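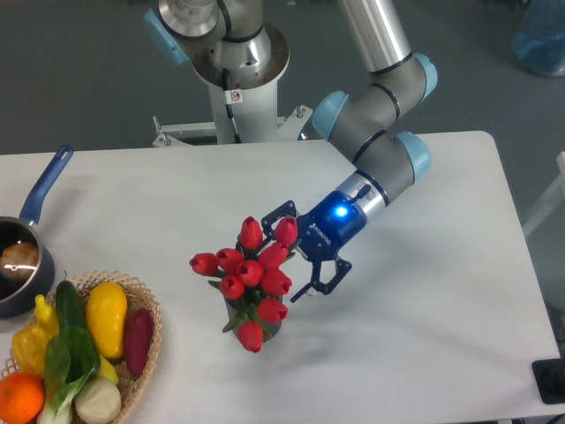

How do I get a library card?

Bring a photo ID and something with your current address on it to the front desk at Kalik Public Library. A lease, a utility bill or a piece of mail from the last 90 days will do. The card is free for anyone who lives, works or goes to school in town.

Can my child have a card?

Yes. Children of any age can have one if a parent or guardian signs the form. The adult who signs is responsible for lost items.

I live outside town. Can I still borrow?

Residents of Wendik and Aliyu can use their home library's card here. Bring it in once so we can add it to our system. If you live somewhere else, you can buy a nonresident card for $90 a year.

How long can I keep things?

Books and audiobooks go out for three weeks, DVDs and magazines for one week. Most items renew automatically two times unless another person is waiting. Items from the new shelf do not renew.

Do you charge late fees?

Not on books, audiobooks or magazines. DVDs are still 25 cents a day. After six weeks an item is marked lost and the replacement cost goes on your account. Bring it back in good shape and we take the charge off.

What if I lose my card?

Tell us as soon as you can so we can block the old number. The first replacement is free — after that it is $2. 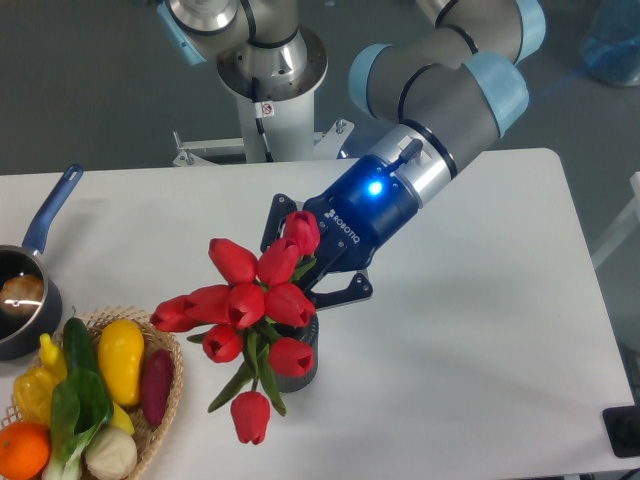
Kalik Public Library | Circulation Department

How do I place a hold?

Search the catalog, choose the title and select Place Hold. You will need your card number and PIN. We send an email or text when the item is ready, and it stays on the hold shelf for seven days. You can also place holds by phone or at the desk.

Why is my hold taking so long?

Popular titles can have long lists. Your place in line shows in your account under Holds. Items coming from the Kestetti branch travel on the van, which runs Monday through Friday, so allow two extra days for those.

I forgot my PIN. What now?

Select Forgot PIN on the login page. If we don't have your email address on file, call or stop by with your ID and we will set a new one.

Can I print here?

Black and white pages are 10 cents and color pages are 50 cents. The machine takes coins, small bills and cards. For jobs over 100 pages, please ask at the desk first.

Do you take donated books?

We take clean books in good condition, up to two boxes at a time, during open hours. We can't use encyclopedias, textbooks or anything with mold or water damage. Please don't leave boxes by the book drop.

Can I return items when you're closed?

The book drop by the parking lot is open all day and night. Museum passes must come back to the desk.

Page updated August 6, 2024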